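The Man Who Hangs Old Flowers

March 24, 2026
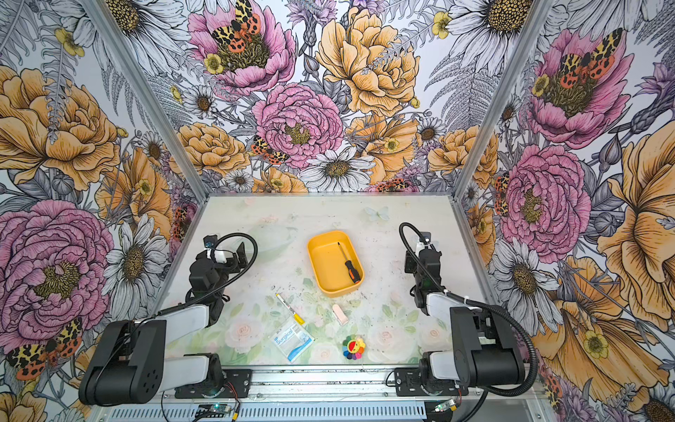 Large flowers on three walls, and faint roses on the table top.

Taras Palamarchuk has been hanging wallpaper for most of his adult life, first with his uncle in Murnavell and now under his own name in Drummont. I met him in his workshop on the ground floor of an old bakery, where the rolls stand upright in the former bread racks. He gave me tea and moved a bucket of paste so I could sit.

I wanted to ask him about flowers. In January he finished a dining room in the Pylypenko house, and since then people have been calling him for the same kind of paper, with roses as large as a plate.

"For a long time everybody wanted gray," he said. "Gray walls, gray sofa. I hung gray paper in a house with a gray dog. Now the daughter of the same family calls me and she wants peonies."

The big patterns are more difficult, he told me. With a small print, a mistake of a few millimeters is lost. With a big flower the eye goes directly to the place where the petal is broken. He always begins from the middle of the most important wall and works to the corners, and he lets the worst join fall behind the door.

"Corners are never straight. In an old house you can forget this word, straight. I hang a plumb line and I believe the line, I don't believe the house."

The Pylypenko job needed 55 rolls, because the family decided to do the staircase also. He ordered 4 more than he had calculated, and he checked the batch number on each one. It was 1307 on all of them. Once, when he was young, he did not check, and half of a bedroom came out more yellow than the other half. He did it again with his own money.

We talked also about prices. Paper from Nilerov, his usual shop, has become more expensive, and about 10 percent of each roll goes to waste when the pattern is large. He tells this to the customer before they choose. Some of them change their mind - most do not.

I asked what he has on the walls at home. He laughed and looked at his tea.

"Paint. White paint. My wife asks me every spring, and every spring I have work."

He is starting a hallway next week, with ferns.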